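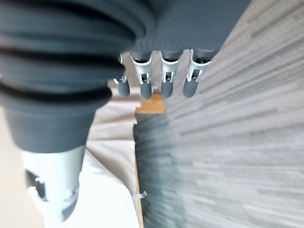 Guest room bedding, is a heavier duvet worth it?

burlow_ger
Meltmont are asking 55 quid for their 10 tog double. Spare room, used in August and at Christmas. Anyone had one longer than a year?
Gerasimos

Shek
Had two. Both went lumpy after 5 washes. I don't believe a word of the "hotel weight" stuff.

eirini_s
Mine hasn't gone lumpy, Shek. What are you washing it on?

Shek
40, like the label says.
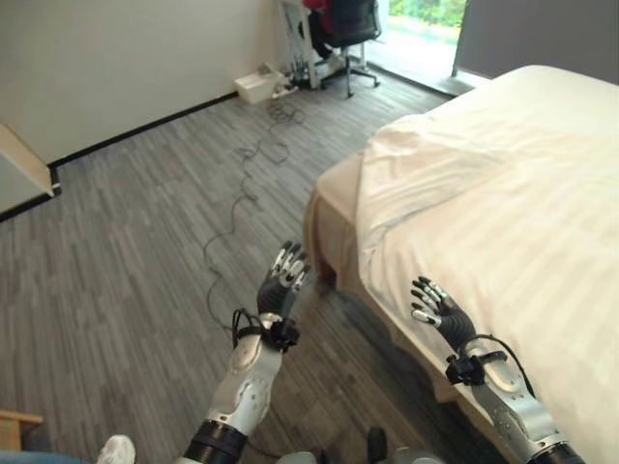
eirini_s
I'd think about the size before the tog. A double on a double bed never reaches far enough for two people. I like a white duvet draped over the edge towards the floor, like that one, though you can still see the beige base at the corner.

burlow_ger
Bigger costs more, funny that. And it'll drag on the carpet.

Shek
Grey striped carpet like that would hide the fluff, I'll give it that. Still wouldn't pay Meltmont for it.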